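Some notes on range hoods, from someone who has been measuring them in rental units. Short posts, one topic each.

1/ A hood's rated airflow is taken with little or no duct attached. The Hilesura in my first unit is rated at 300 cubic feet per minute. With two elbows and a wall cap it moved well under that.

2/ Controls. A plus and a minus button with a stepped bar graph tells you the speed setting. It tells you nothing about airflow. A clogged filter shows the same bars. 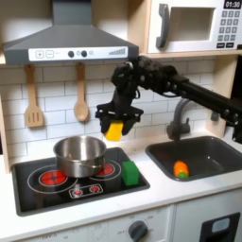

3/ Duct runs. Each elbow costs you. Smooth metal pipe beats ribbed flex, and the Tillman Street unit had flex crushed behind a cupboard. Replaced it, same fan, noticeably better draw.

4/ Back burners capture better than front ones on almost every hood I've tried. Put the big stainless pot at the back and keep the lid partly on.
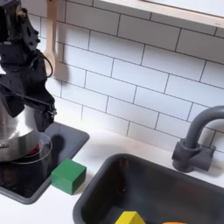
**FILTERS AND CLEANING**

5/ Mesh filters: hot water, dish soap, 40 minutes, rinse, dry fully before they go back in. The Bravura ones discolour in the dishwasher. Cosmetic only.

6/ Charcoal filters in recirculating hoods can't be washed. They help with odour and do nothing for moisture -- in a small kitchen, open a window as well.

7/ Wash mesh in the sink, flat, one at a time. Stacking them traps grease between the layers. The Benton filter is too wide for most basins, so do one end and flip it. 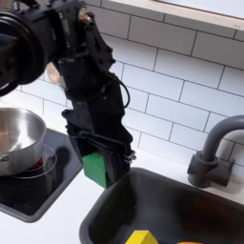 Reply from ductandcover: does running the fan before you start cooking make a difference, or is that folklore?

8/ It does in my units. I start it a few minutes early on low and leave it going after the burner is off.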